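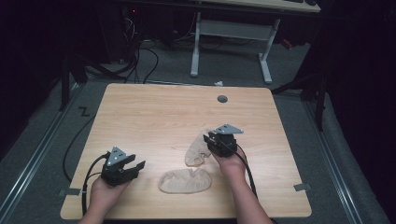

Two pieces of beige fabric on a worktable, one laid flat and the other bunched up.

A textile reuse workshop in Kametti will begin taking in single socks, worn hosiery and other small thin fabrics from 16th July, after a trial that started in April brought in more than its organizers had planned for.

The Flomier workshop has accepted coats, bedding and curtains for several years. Small items were turned away until this spring. They took too long to sort, and they tended to end up in a knot at the bottom of the bag.

Under the trial, households were given a paper sack and asked to fill it with small pieces only. The workshop received 177 sacks. It had set aside storage for 200, but many of the sacks were fuller than expected and the overflow had to be kept in a hallway.

Sorting is done by hand at a table. Each piece is picked up, smoothed flat and checked for holes, thin spots and stretched edges. Pieces that still have their shape are matched where possible and folded together. The rest go into a bin by color, with beige, gray and black kept apart from everything else.

Beige has been the hardest color to pair, the workshop said in a notice to residents. Shades that look the same in a pile often turn out to be different once they are side by side, and the thinnest fabrics wrinkle so easily that it can be hard to tell a short sock from a footlet until it is spread out.

Matched pairs will be washed and passed to the Aryee clothing room on the floor below, where they will be free to anyone who asks. Pieces without a match will be cut up for stuffing and cleaning cloths. Clonen, a small upholstery shop in the same building, has agreed to take the stuffing for seat cushions and draft stoppers.

The workshop is asking people to wash everything before dropping it off and to leave pairs unrolled. Rolled pairs have to be opened again for checking, and in the trial this took up a large share of the sorting time. Items can be torn or faded — both are fine — but anything with paint, oil or glue on it should stay out of the sack.

Wool will not be accepted for now. A separate collection for knitted items may follow, depending on storage.

Drop-off will be at the side entrance, where a bin for small fabrics will stand next to the existing one for bedding. Sacks can be picked up at the front desk at no cost, with a limit of 10 per household. Schools and clubs that want more should ask at the desk first.

The workshop plans to run the service for 14 weeks and then decide whether to keep it going through the winter.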